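Helstead Activity Boxes: progress report for January
To: Meenakshi Katiyar, Skiltden Fund
From: Gaurav Bhatt

Where we are

The short version is that the box exists, people like it, and we have spent far more of our lives on felt than the application suggested we would.

You will remember that the grant covers a set of table activities for the day room at Helstead: things to open, sort, stack and put away, at a size and weight that suit hands which have lost some of their strength. The drawer box was meant to be the easy one. It is now on its second version. The first had a metal pull that pleased the designers (me) and annoyed everyone else. The new one has a round wooden knob, and complaints have dropped to the usual level, meaning they are now about the tea.

The felt

We ordered red felt from Avton. Avton sent orange and a cheerful note. The replacement came 14 days later and is properly red. Ravindra Grewal glued the front panels on a Sunday, with the windows open and the heating on, and would like both facts remembered when the utility bill is discussed.

The layout

Timothée Gilbert has tried the table set out in several ways with the day room group. The one we are keeping puts the box in the middle at the back, the two-handled bowl to its left and the tray to its right. A white board goes in front as the working area. We had the tray in front for a while, and people quite reasonably used it as a place to rest their elbows.

The cubes stay. The dots on them could be bigger, and Timothée has asked for this in three separate emails, so I am putting it in writing here.

Money

Spending to date on the box and its companions is $270, against a line of up to $300 in the budget. The overspend on glue is hidden in there and I would rather you heard it from me. Printing the guide sheets cost a further $129. They came back with the pages in the wrong order, and the printer is redoing them at no charge.

Still to do

Ravindra Rathore is writing the new guide sheet, which will fit on one side of paper if he can be kept away from the history of drawers. We need 2 more boxes built before the spring sessions. The base needs sanding along its front edge. I also owe you the attendance sheets, which are complete but in Timothée's handwriting, and are being translated.

The next decision for you is whether the Wu storage cabinet can come out of this year's money. We would like an answer before the delivery slot goes.
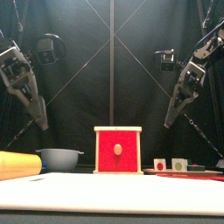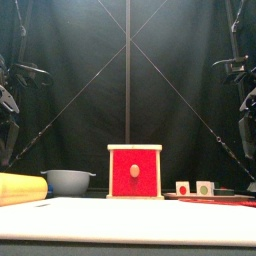
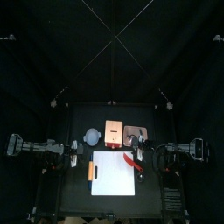
The table set with the box at the back and the bowl to its left.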